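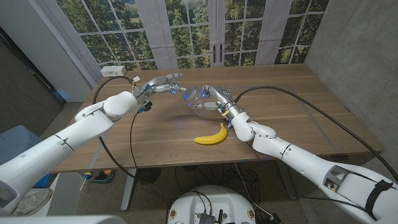
3. Household Storage of Drinking Water

3.1 Setting and sample

The survey covered 63 households in Prudbridge, a hill district where piped supply is interrupted most often in June. Each household was visited twice by Kubo and Asante, who recorded how drinking water was kept and how long it stood before use. Households with a private well were left out of the sample.

3.2 Containers

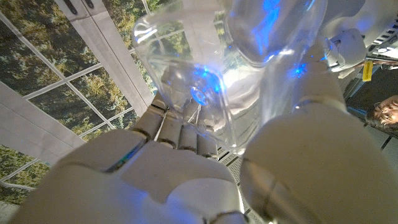 Storage habits differed more by family size than by income. Larger families filled covered buckets and drew from them with a ladle, while people living alone tended to refill small bottles. Clear plastic bottles, such as the one held in Figure 2, allow the user to check for sediment before drinking, and several respondents gave this as their main reason for keeping them. Samples of 500 mL were taken from each container type and tested for residual chlorine following Kinoshita and Tanabe.
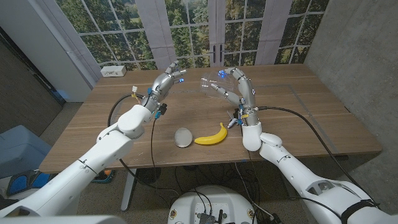

Figure 3. Rectangular table with a brown wooden top.

3.3 Time in storage

Residual chlorine fell with each day of storage in all container types. The decline was steepest in open vessels. Water kept for over 3 days was seldom used for drinking and was set aside for washing or for kitchen gardens. The effect of cleaning practice is treated in Section 4.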